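Product Review: Flirnstead Speckled Countertop, Gray

The Flirnstead countertop was installed in the staff kitchen at Pollcombe in March and assessed over 3 months of daily use. Sigrun Solberg and Győző Illés recorded the results. The surface is medium gray with fine black flecks and a few white ones.
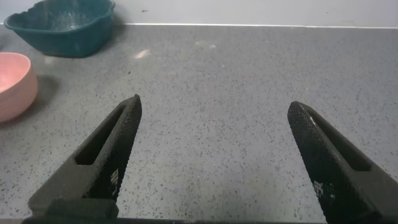 Cleaning requires a damp cloth and mild soap. Crumbs are difficult to see against the pattern, and staff were asked to wipe the full surface after each meal. Coffee left overnight came off without staining. Overhead light does reflect on the finish, and smudges show at certain angles.

The unit was supplied by Bustent at a price of $2,166, plus $138 for delivery. Fitting was prompt, although one corner had to be sanded a second time.

Recommended for shared kitchens with moderate traffic.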